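Automation on the Bench: Course Handout, Unit 4
Looking over a two-arm kit before you sign for it
Notes by Heather Henare

Bring a pencil and the blank review sheet from the shared folder. We'll be filling it in together as we go, so don't worry if you haven't touched a robot arm before (half of last year's group hadn't either, and they wrote some of the best reviews I've read).

1. What's on offer

The kit we're reviewing this unit is the Vindano tabletop package, sold through Flalteck. You get two arms, two grippers, the cabling, a small controller box, and a software license for two seats. Flalteck will also sell you a setup visit and a support plan, and I want you to treat those as separate products when you write them up. People blur them together all the time! A great setup visit can make a so-so kit look wonderful for a whole afternoon.

My colleague Marama Ruddock ran the first review of this package at our Moffat site, and I've leaned on her notes a lot. Where she and I disagree I'll say so.

2. The test task

We use a sorting job: toy animals and one plastic bin. I like toys for this because they're awkward. Legs, tails, manes, round bellies, no two flat sides that match. A kit that's only ever been shown off with neat little cubes hasn't told you much. In the picture for this section the right arm has hold of an orange animal beside the bin, and the left gripper is open over the bin's corner.

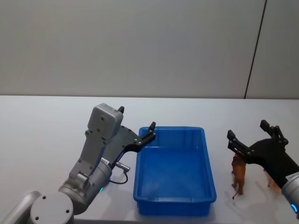 Page 40

Notice how close the left gripper is to the bin rim. That's the first thing I'd write on the sheet. With two arms sharing one small table, you want to know who's watching the gap: the software, or you? The Vindano manual covers this in the chapter on shared workspace, and I found it pretty dense going. Read it twice. Marama thinks the chapter is fine, so maybe it's me.

Things to ask the seller at this point:

Can each arm be paused without stopping the other?
What happens to a held object when you hit pause?
Are the soft limits set per arm or for the table as a whole?

The second question is my favorite. I've had three salespeople give me three answers, and one of them had to phone the office.

3. Grip and shape

A lion and a pig sound like similar jobs, but try picking them up with your own thumb and one finger and you'll feel the problem right away. The lion gives you a rough mane to pinch. The pig is rounder and wants to roll out of your grasp, and if you catch it off center you end up with the snout pointing at the ceiling.
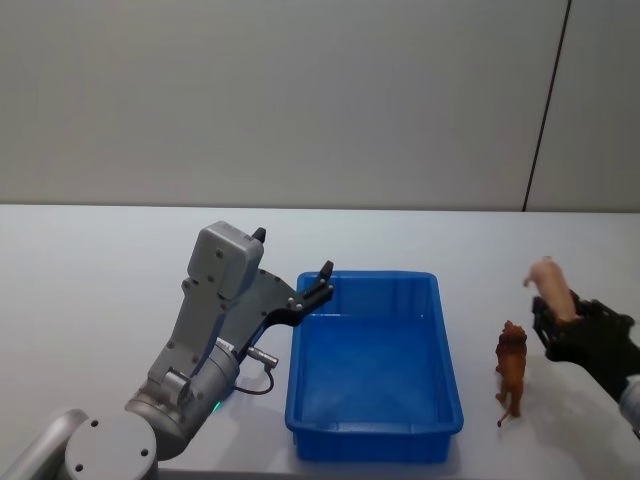
So when you score grip, please don't give one number for the whole kit. Score it by object, and put a short note next to each one about how the thing was being held. "Snout up, body between the fingers" is a perfectly good note. "Good grip" is not going to help anybody in April when we compare sheets across the class.

And do ask about replacement fingertips. The standard pads are listed in the Flalteck catalog under part 371, and they're the bit you'll reorder most, so find out the lead time before you fall in love with anything.

4. Cables, lights and other dull stuff

I know, I know. But this is where I lose patience with kits, so humor me. Look at where the cable leaves the gripper and how much loop there is before it gets back to the wrist. Too little and it pulls when the wrist turns, too much and it snags on whatever you've got on the table. Check the status light too. Can you see it from where you'd normally stand? Could you see it if you were sitting down? Write down the color and then look up what the manual says that color means. I'd also read every label you can get your nose close enough to, and copy down serial numbers on day one.
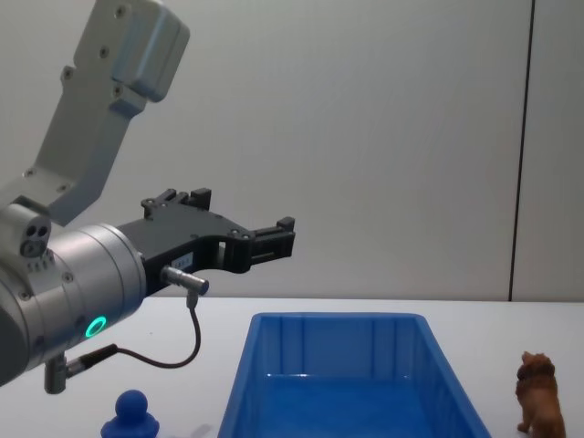 5. The view from the gripper

The package has an optional wrist camera, and students always want it. I did too! It's a handy thing for lining up the last little bit of a pick. It's much less handy for knowing what's going on across the rest of the table, and the tilt takes some getting used to. Look at the right edge in the next one and ask yourself what you'd be able to tell about the toy if this were your only view. 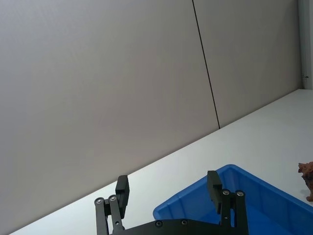 Fig. 4. Wrist view, gripper open, with the corner of the blue bin at right.

My advice is to price the kit with and without the camera and put both totals on the sheet. Marama would buy it every time. I'd spend the money on spare pads first and add the camera later, but I'd want to hear your case.

For next time

Finish sections A to C of the review sheet. Then read the Stultness support terms (they handle the service plan for Flalteck) and mark anything you'd want changed before signing. Pay special attention to who pays shipping on a returned arm. Drop your sheet in the folder under your own name, please, as last time I had two files both called "robot review final."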